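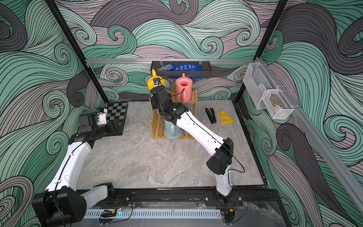
Watching the film awards at home: tips for a long night

By Chinyere Onuoha

The big ceremonies go on late, and most living rooms aren't set up for eight people and four hours of speeches. These are the things I do each year before the Kestport film club comes round.

Seating
Put the lowest seats at the front and the dining chairs at the back. Floor cushions go flat within an hour, so double them up. Leave a clear path to the door and the loo.

Screen and sound
Check your stream or channel the night before, on the same television you'll be using. Ceremonies are mixed oddly: the music is loud and the presenters mumble. Turn on the night mode or speech setting if your set has one, and switch off motion smoothing before the clips start. Wipe the screen with a dry cloth, never kitchen spray.

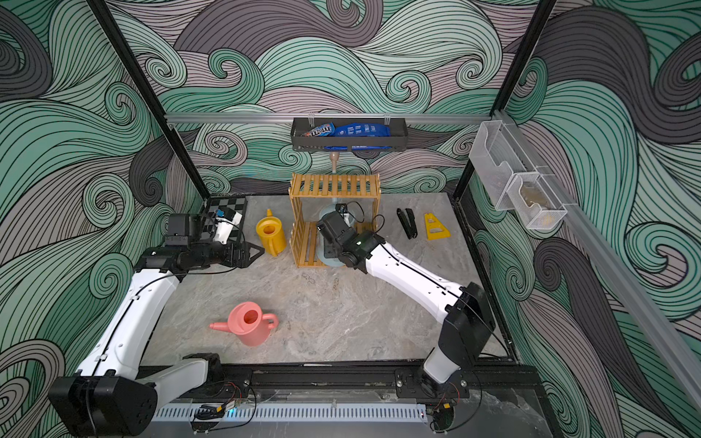
Ngozi Akpan disagrees with me on night mode and says it ruins the best song performances. She leaves it off, puts the subtitles on for the speeches and moves the speakers away from the wall. Worth trying if your walls are thick.

Ballots
Print one sheet per person with the main categories only. The full list is too long and people give up at the short films. Collect the sheets before the red carpet ends and keep them in an envelope. I give one point for each right guess and two for best picture. For the worst film of the year we use a separate slip, and Obi's shed-monster picture won ours with every vote but mine.

Food
Choose things that can be eaten in the dark with one hand. Popcorn made in a pan takes 100 g of kernels for four people. Salt it while it is hot and tip it into paper bags.

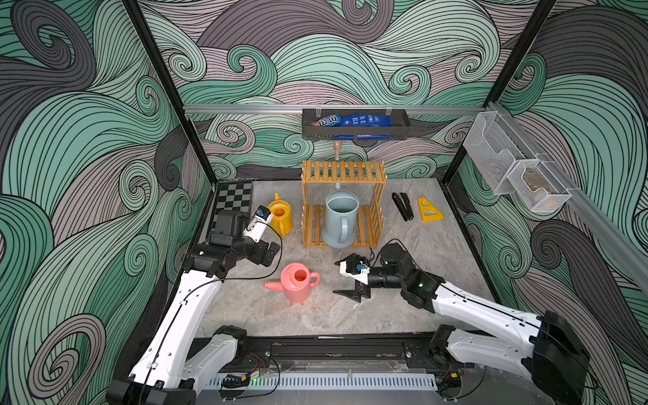 Anything with a sauce should stay in the kitchen. Make tea in flasks before the first award so you don't miss the supporting actor prize, which always comes early.

Afterwards
Popcorn husks in a carpet need a stiff brush first and the vacuum second. For cola on a sofa, blot with cold water and a white cloth, and don't rub. Keep the ballots, as they are good fun to read the following April.
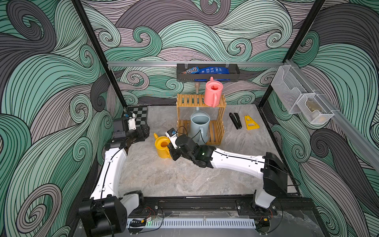
Yellow watering can on its side, chessboard in the back corner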